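Bonell hall reopens for exercise classes

January 22, 2022

Exercise classes are running again at Bonell community hall, which had been shut since a burst pipe in December. The main room has a new floor and has been repainted at a cost of £1385.

Ebenezer Zakaria, who manages bookings, said 53 people had put their names down for the first week. Classes are limited to 128 places a week across all sessions.

Stretching and beginners' yoga will be held in the main room. The over-60s group moves to the side room until spring.
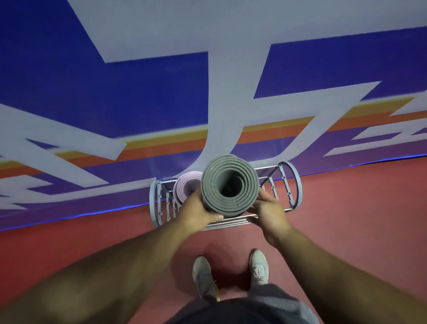
Mats can be borrowed free of charge by anyone who does not have one. They should be rolled up after class and put back in the rack against the wall, where there are green and pink ones. Tutor Jeferson Barbosa asks people to wipe them down first. Sessions cost £3 and can be booked at the hall office.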